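A Suture Trainer That Fits a Small Hospital

The Plarex training kit arrives in Vemville on a Friday, in three boxes. Hema Venkataraman, who teaches robotic surgery to young doctors, had it working before lunch.

The kit costs 500 a month and includes nearly 65 practice tasks. Closing a straight incision is the one her students repeat most. "The needle is easy to hold and difficult to turn," she says — and the trainer lets them repeat the turn many times. 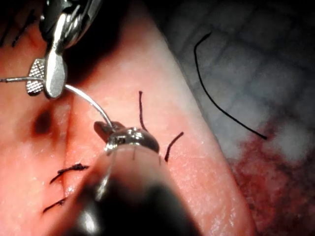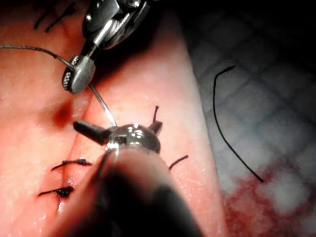 Two instruments at an incision, with tied black sutures along it.

What We Would Change

The manual is too short, and support from Solberg answers only in the morning.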